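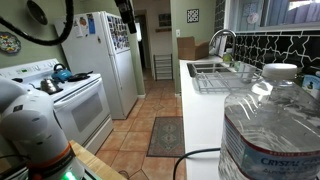

**Figure 4.** Kitchen site used for the fault trials.

Protective stops were the most common failure in the October trials. Of 500 reach attempts, 43 ended in a stop with no contact logged by the operator. Mirzaei's threshold test flags any joint torque residual above a fixed limit, and cable drag can exceed that limit when the wrist turns quickly. The thin black cable looped near the base of the arm in Figure 4 is one candidate source of drag - the other is payload error.

We repeated the fast reaches at half speed and reran the payload calibration before each block.
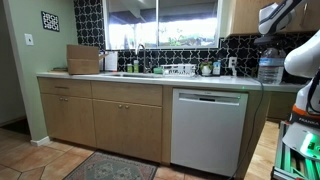

Was the threshold set too low? Raising it removed most of the false stops but delayed detection of real contact, so we kept the original value.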